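Looking after stone worktops and the walls behind them

Posted 7/16/18 in Kitchen Tips

We have had dark stone worktops in two kitchens now, and most of what follows was learned by getting it wrong in the first one. The advice that came with ours from the fitters in Gretosham ran to half a page and said mainly to avoid acid. Fair enough, but there is more to it.

Daily cleaning

Warm water, a small drop of washing-up liquid and a soft cloth will do for ordinary days. Wring the cloth out well. Too much liquid leaves a film, and on a dark top the film shows up as grey smears as soon as the sun comes in. Rinse with plain water and dry with a tea towel or an old cotton pillowcase.

Wipe towards you and lift the crumbs off into your hand or a dustpan. Pushing them to the back only packs them into the joint with the wall, where they go hard and have to be picked out with a cocktail stick. 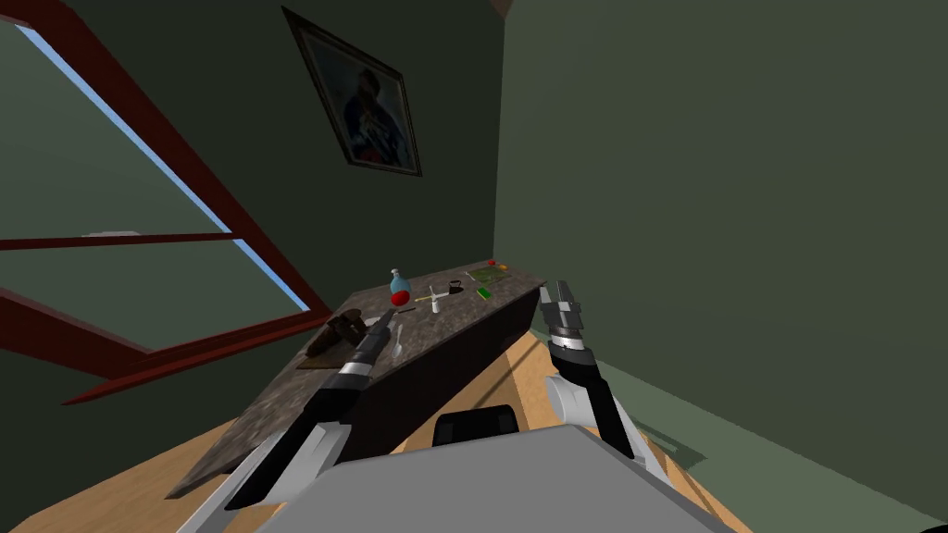
Dark granite top over a near-black front panel, with a light wooden floor.

Vinegar, lemon juice and most limescale removers should be kept off. Granite stands up to them better than marble does, but the sealer may not, and if you are not sure which stone you have it is safest to treat it as marble. Wine, tomato and fizzy drinks want wiping up straight away too.

Oil marks

Oil is the one that catches people out. It sinks in and leaves a dark patch that looks like a wet spot but never dries. Mix bicarbonate of soda and water to a paste as thick as toothpaste, spread it over the mark, cover with cling film and tape down the edges. Leave it overnight. Take the film off in the morning, let the paste dry out and scrape it away with a plastic spatula. An old mark may need doing 3 times. If it is still there after that, live with it or ring a stone firm.

Try the paste first in a corner where it will not show.

Sealing

Put a teaspoon of water on the stone and leave it for 20 minutes. If the stone underneath has gone darker when you wipe it off, it is time to reseal. Test by the sink and by the hob, as those spots go first. The middle of a long run can be perfectly sound when the sink end is drinking up everything.

We do ours every November, before the Christmas cooking. Clear everything off, wash it, and let it dry for a full day. Then put the sealer on thinly with a lint-free cloth and buff off whatever has not soaked in within the time given on the tin. Sealer left to dry on the surface goes sticky and is a miserable job to get off. Work in short stretches, open a window, and keep the kettle and toaster in another room until it has cured.

Walls in strong colours

Dark green walls have come back into fashion and they look well with brown or grey stone. They do show splashes, though, and they show rubbing even more. A matt emulsion will polish up to a shiny patch if you scrub at it, and the only cure is another coat over the whole wall. Choose a paint sold for kitchens and dab at marks with a damp sponge. Keep a jam jar of the paint, labelled with the name and the date.

If two walls meet in a corner and get different light, the same paint will look like two shades. Put a test patch on each wall before you buy the big tin, and look at them morning and evening. Pictures are best hung well away from the hob, as grease gets in behind the glass.
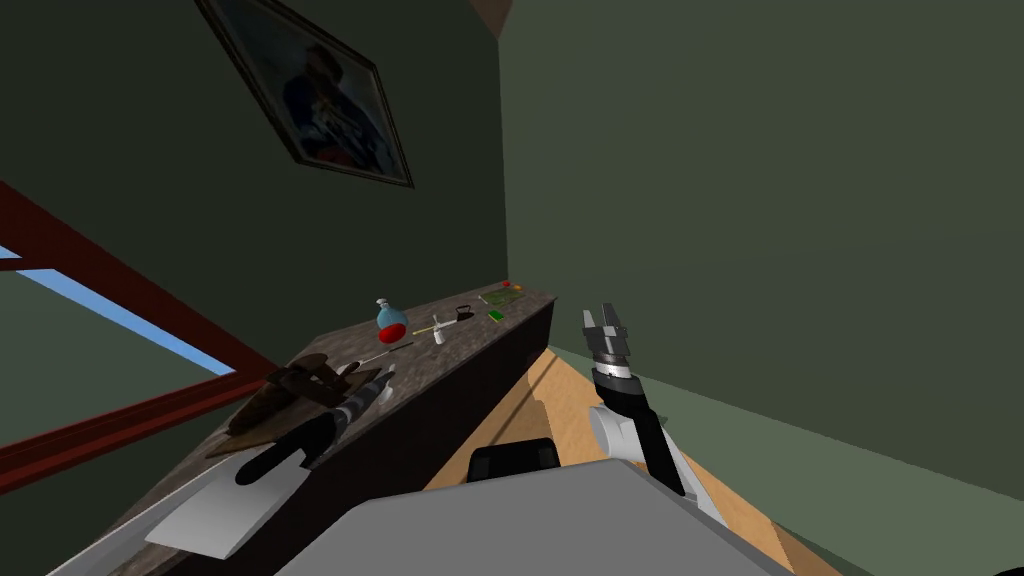 Floors: tile and painted boards

Tile wants very little. Sweep, then mop with warm water, changing it as soon as it looks cloudy. Most dull tile is just old floor cleaner that was never rinsed off. A bucket of hot water with a handful of soda crystals will shift it, with gloves on, and then rinse with clean water. Do not use soda crystals on aluminium trims.

Grout can be done with an old toothbrush and the same bicarbonate paste. Do a square yard or so at a time and stop when your knees have had enough.

Painted boards and other plain, flat-coloured surfaces need a gentler hand. A drier mop, no soda, and felt pads under the chair legs. Check the pads now and then – once grit gets stuck in them they scratch worse than bare wood.

Where a tiled area meets something smoother, the join collects dirt along its whole length. Run the crevice tool of the vacuum down it before you mop, or you will be making mud. 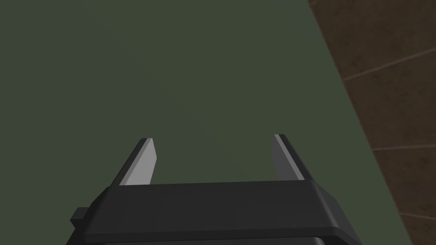
What to keep on the worktop

Less than you think. Anything that stands in one place for months will leave a ring, even on sealed stone. Oil bottles are the worst, followed by soy sauce and honey. Stand them on a saucer or a small tray and wash the tray when you wash up.
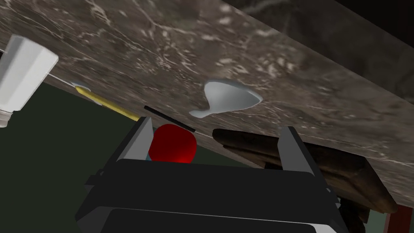
Salt is better kept in something with a lid that screws down properly. Loose grains are gritty, and a pan dragged across them can dull a polished finish over time. If the thread gets clogged, soak the lid in hot water, brush out the ridges and dry it completely before filling it again. A few grains of rice in with the salt will help in a steamy kitchen.

Lift pans and appliances when you move them. Use a trivet for anything straight from the oven. Stone will often take the heat, but a sudden change can crack it, usually near a cut-out for the sink or hob where it is thinnest.

Chips along the front edge can be filled with a clear resin kit from a stone supplier. Clean the chip with methylated spirit, fill it slightly proud, leave it to harden and shave it level with a razor blade held flat. Save the broken piece if you can find it, as gluing it back in gives a neater repair than resin alone.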